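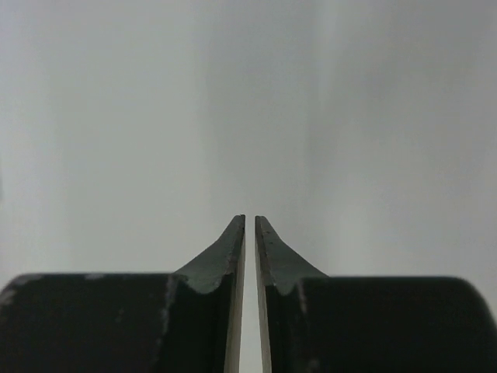 Chiharu Hirano wrote in after our January item on home blood pressure checks to ask why her readings at the kitchen table come out so much lower than the ones taken at the Ternen surgery, and which of the two she should believe. Several other readers had the same question, so we have given it a longer answer this month.

It is common for blood pressure to rise in a clinic. People hurry to get there, sit in a waiting room, and are often talking when the cuff goes on. Readings taken at home over several days usually give a better picture of what is normal for you, as long as they are taken in the same way each time.

Sit down for five minutes first, with your back supported and both feet on the floor. Rest your arm on a table so the cuff is level with your heart. The cuff goes on bare skin, not over a sleeve. Don't talk while the machine is working. Take 2 readings a minute or so apart, morning and evening, and write down both, including any you don't like the look of.
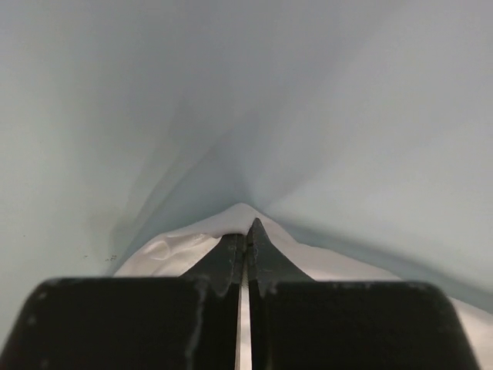

Words: Dela Dankwa
Ullbridge Patients' Newsletter, May 7, 2021

The cuff matters more than most people think. One that is too small for the arm will read high, and many monitors are sold with a single medium cuff. Measure round your upper arm, halfway between shoulder and elbow, and check it against the range printed on the cuff or in the booklet. Larger cuffs can usually be bought separately.

The Ullbridge surgery lends out monitors for a week at a time. More than 80 patients have borrowed one so far, and there is a short waiting list. The Loston branch has its own set, so ask there if it is nearer. Please bring the monitor back with its tube and batteries.

Hand your readings in at either desk or read them out over the phone. A nurse will look at the average, and one odd figure is rarely a worry. If the top number is 180 or over, rest and measure again, and if it stays there ring the surgery the same day. With chest pain, sudden weakness or trouble speaking or seeing, call 999.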